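Ticket 478: Pick confirmed, tote empty (soft packs, cell 2)
Site: Rimside, personal care returns
Opened by: Dayana Maldonado
Assigned to: Etornam Sulemana
Priority: Normal
Status: Monitoring

Tue 11 May, 07:40, D. Maldonado
Cell 2 is confirming picks on soft plastic packs when nothing lands in the tote. Order screen goes green, packer closes the carton, carton fails at the weigh scale. We had 25 of these on the night shift. Hard cartons and tins are fine.

08:15, E. Sulemana
Pulled the Kernora log. Grip confirm is set from finger closing position only. If the wrapper folds between the pads, the fingers stop early and the controller reads that as a held item. Threshold has not been changed since December. Please leave the cell in assisted mode until I am on site.

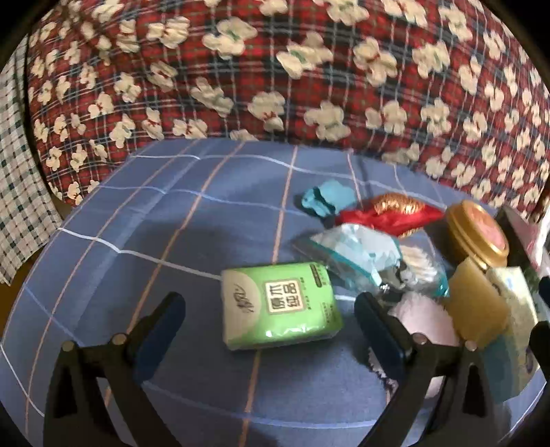 Glossy wrap also affects the pick point. With reflections along an edge, the vision step tends to place the centre too far forward, so the pads close on loose film at the end of the pack. Moving the pick point back and adding a second position check after lift should catch most of it.

10:50, J. Espinoza
Question from the floor. In assisted mode one of my packers has to stand at the cell and press accept on every soft pack. That job is not on the roster. Ivana Troncoso has covered it since start of shift and her own bench is backed up. Who carries the rate?

11:20, E. Sulemana
Cell time is logged under code 104, which is excluded from individual rate. Joaquín, please move her morning hours to it.

13:05, E. Sulemana
Second check enabled, pick point offset applied. Adds a short pause per pick. Ran a test batch with no false confirms. Ivana asked for the reject reason to show on the bench screen as well as at the cell. Logged as a separate request.

15:30, D. Maldonado
Two rejects since the change, both flagged correctly. Keeping open through night shift.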